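Minutes of the Build Meeting, Hoshino Shared Workshop
November 5, 2018

**Present:** Meinir Lougher (chair), Lộc Phan, Masaru Oshima, Kanako Sugiyama (minutes)
**Apologies:** Leonidas Deligiannis

## 1. Minutes of the previous meeting

Approved with one correction. The spare motor drivers are kept in the Ollness cabinet, second shelf, and were wrongly recorded as being on the parts rack.

## 2. Arm and wrist

Mr. Phan reported that the wrist joint has been rebuilt with the new bearing and that play at the gripper is much reduced. The cable to the wrist camera still pulls when the joint is turned fully to the left. He proposed a longer cable with a clip at the elbow. Agreed.

Mr. Oshima asked whether the 24-volt supply would be enough once the second motor is fitted. Mr. Phan considered that it would, but undertook to measure the current under load before the next meeting.

## 3. Gripper fingers and counter work

Mr. Oshima presented the work on the yellow fingers. The group discussed the open position above the counter, with both tips near the line where the counter meets the wall and the fingers set wide apart. Ms. Lougher was satisfied with the opening. Ms. Sugiyama noted that the green item and the pale one propped upright at the right are the kind of flat shapes the arm will have to manage, and that an approach from the front would bring the right finger very close to them.
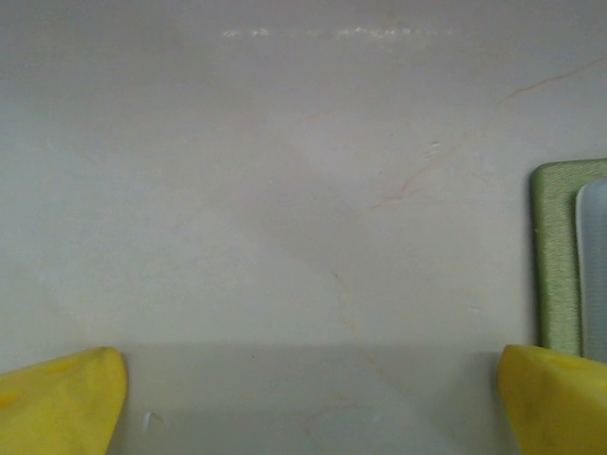 ## 4. Camera and software

Ms. Sugiyama reported that the edge finder has trouble with pale surfaces. Faint tan veins in the wall are sometimes taken for the edge of an object, and shiny spots near the top of the view cause false readings. She has raised the threshold and will try a second lamp placed lower down – the Sunetti clamp lamp was suggested.

Mr. Phan asked that recordings be kept at full size for the present. It was agreed to keep the latest 500 and delete older ones at the end of each month.

## 5. Budget

Spending to date stands at $2,442, including the replacement bearing and the Flamasano controller board. Ms. Lougher reminded members that receipts must carry the project name. The purchase of a second controller board was discussed and put off until February. Mr. Oshima asked that his objection to the delay be recorded.

## 6. Use of the bench

Members are asked to switch off the supply at the wall when leaving and to return the arm to its rest position. The hex keys are to go back in the tray.

## 7. Actions

- Mr. Phan: fit the longer camera cable and elbow clip; measure current under load.
- Mr. Oshima: print one further pair of fingers with a slimmer tip; try an approach to upright items from the left.
- Ms. Sugiyama: test the lower lamp and report on false edges.
- Ms. Lougher: send the spending sheet to Mr. Deligiannis and ask for his remaining receipts.

The meeting closed after some five minutes of other business, none of which required a decision.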